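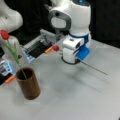 Re: [tanui-tabletop] Single stems in a straight cup

Date: 2 May 2021
List: tanui-tabletop
Message: 3431

Replying to the question from last night about using a cup as a vase for small artificial stems. I have left most of the original in, as it scrolled off the digest for some people.

> I have a plain cup, straight sides, no handle, and I want to use it on
> a side table with a few fake flowers. Every time I put one stem in, it
> falls over to the edge and the cup wobbles. With a big bunch it stands
> up fine but looks stuffed.
>
> The stems are the thin kind with a wire in them. Some have a closed
> bud and some are only greenery.
>
> Questions:
> Do I need floral foam or will something else do?
> How long should I leave the stems?
> Does it matter what order they go in?

I use the same kind of vase. Mine is the brown cylindrical cup on the left side of the table. The closed red flower leaning out of it is the tulip, and the thin dark green one lying off to the right is a stem I go back and forth on.

Foam or something else

You don't need foam. I used it for years and it crumbles after you have pulled the stems out a few times. What I do now is put 125 grams of aquarium gravel in a small cloth bag, tie it, and drop it in the bottom. That takes care of the wobble. Then I crumple a piece of chicken wire about the size of a lemon and push it down until it sits below the rim. The stems go through the wire and rest on the bag.

If the cup is one you also drink from, skip the wire or line the cup with a paper towel first. It scratches.

Dry rice works in place of gravel. I would not use it in the kitchen unless you like moths. Marbles are heavy enough but they let a thin stem slide.

I tried the clear gel beads from Ineo too. They look nice in glass. In a cup you can't see through there is no reason to buy them, and they dried down to almost nothing by September.

Length of the stems

The old advice is one and a half times the height of the vase, measured from the rim. For a straight cup I go a little under that with anything that has a bud on it. A bud is heavier than it looks and a long wire stem will nod. Greenery can be longer.

Don't cut right away. Bend the bottom of the wire back on itself to shorten it, stand it in the cup, and leave it for a day. If you still like it, cut it. I have a drawer full of stems that are an inch too short because I cut first.

When you do cut, use side cutters and not your good scissors. The longest stems I have are 22 inches and I have never used one at full length in a cup.

Order

Yes, it matters, at least with a narrow opening.

1. Lay everything flat on the table first, spread out so the stems don't cross. You can see the real length of each one that way, and which way it curves.
2. Put in the tallest green stem, a little behind the center.
3. Put in the bud next, lower and to one side. Turn it until it leans away from the green one.
4. Add one more piece only if there is a gap at the rim.
5. Look at it sitting down. Most side tables are seen from a chair.

For a few flowers I stop at three. Two is also fine. If the cup still looks bare around the rim, a bit of dried moss covers the wire.

Where to get single stems

Flandutora sells them one at a time but the shipping is the same for one stem as for a whole box, so wait until you need several. Drivano has a mixed bag, mostly greenery, with the color left up to them. The wire in the Drivano stems is softer and takes a bend better. The Flandutora buds are better made. I have had one come unglued, and it went back on with clear craft glue.

Cleaning

Someone asked this off list, so I will put it here. A dry paintbrush once a month for the buds. For plastic stems, a damp cloth, pulled from the top down. Don't soak anything with a wire core. It rusts at the cut end and leaves a ring in the bottom of the cup.

A note on the attachment limit

Pictures are accepted again up to the old size. The archive was short on space, and with 200 of us on the list it filled quickly. Please trim long quotes as well.

If the original poster can send the inside height of the cup and the width at the rim, I can say whether the gravel bag will fit or whether it should be two smaller ones.

--
tanui-tabletop mailing list
To leave the list, send a blank message with "unsubscribe" in the subject line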